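Sills of Gastavby
Gallery 4: Kitchens, Bedrooms and One Landing
Collected by Noreen McGrath

I love a windowsill! I love the grand ones with a cushion on them and I love the mean little ones that barely hold a mug, and for the past few winters I've been asking people around Gastavby if I can come in and look at theirs. The only rule is the same as it was for the first gallery, which is that you don't tidy up before I get there. (A few of you still do. I can tell by the clean circle where the plant used to be.)

There are more than 75 sills in the whole collection now, spread over the galleries, and this batch was gathered in January, mostly in the early afternoon when the light gets in low and you see every speck. Captions are mine. Addresses are left out, but the street or the building is there if the owner was happy with it.

Plolen Street, upstairs kitchen
Five jam jars of avocado pits on toothpicks, all at different stages. The tall one has leaves and has been turned so many times to face the light that the stem goes around like a corkscrew. Wonderful.

Plolen Street, same house, landing
Hardly a sill, more of a lip. It holds a row of keys and a single glove, and the owner says the glove has been waiting there for its partner for two winters.

Above the Kocabaş bakery
This is the deepest sill I've come across yet, deep enough to sit in sideways with your knees up, and somebody clearly does, judging by the blanket and the stack of crossword books. The smell coming up from downstairs at 3 in the afternoon was unbelievable. I stayed too long and they sent me home with a sesame ring.

Kocabaş bakery, back window
Ground floor this time, and a real working sill: dough scraper, string, a radio with a coat-hanger aerial, a saucer of paper clips. The tile is chipped at the front exactly where the trays get rested.

The old Prurnov factory flats, third floor
Iron window, brick sill, painted over so often that the corners have gone completely round. I counted layers on a flake that had come off by the hinge and gave up at a mint green I'd have been thrilled to have in my own kitchen.

Prurnov flats, first floor
A sill given over entirely to a jigsaw, 800 pieces, sky mostly. They work on it standing up while the kettle boils. The finished strip along the bottom had a harbor in it and a very good dog.

Mill Lane, bathroom
Frosted glass, a fern that is having the time of its life, and a shell collection arranged by size. I asked if the arranging had been done for my visit and was told, a bit sharply, that it is always like that.

Mill Lane, front bedroom
Binoculars, a bird book with a broken spine, and a pencil tied to the window catch. Last entry in the margin was a waxwing, underlined twice. I'd underline it too!

Corner sill with picture wallpaper

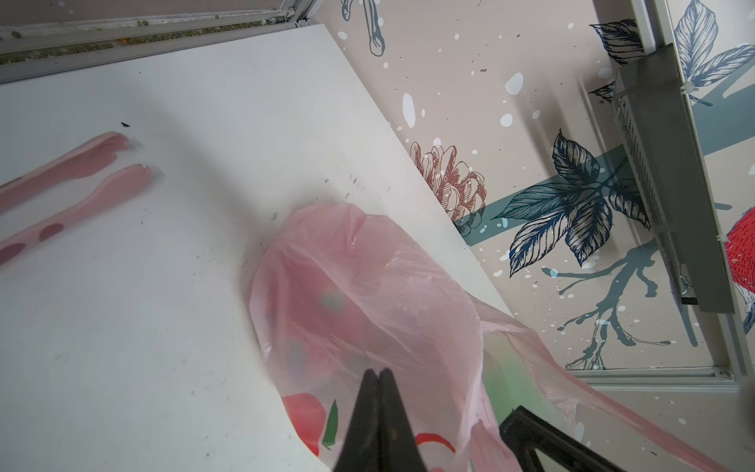

I'm so fond of this one. Two pink plastic utensils with notched tips (child's tongs, or chopsticks, is my guess) and a scrunched-up pink bag with a red apple on it and something green showing through from inside. The bag spills over the side onto the illustrated wallpaper, and there's the grit in the window track and the smudges on the white, all just as it should be.

Things people ask me

Can my sill be in the next gallery?
Yes, please! Leave a note for me at the Kocabaş counter with a phone number. Gallery 5 will lean toward sheds, garages and workshops, so if you have a good cobwebby one with seed packets or old tins on it I'm especially keen.

Do you move anything?
Never. If a cat is on the sill, the cat stays on the sill. I will hold a curtain back if you ask me to.

Does it have to be old?
Not at all. One of my favorites from the second gallery was in a brand-new apartment with nothing on the sill except the installer's sticker and a potato.

Can I get a print?
You can have one of your own sill, and I'm happy to drop it off. I don't hand out prints of other people's.

My track is full of dirt, should I be embarrassed?
Good grief, no. Everybody's is. An old toothbrush and the thin nozzle on the vacuum will get most of it out, but do it after I've been.

Previous galleries: 1, Shop Windows. 2, New Places and Odd Places. 3, Sills with Cats.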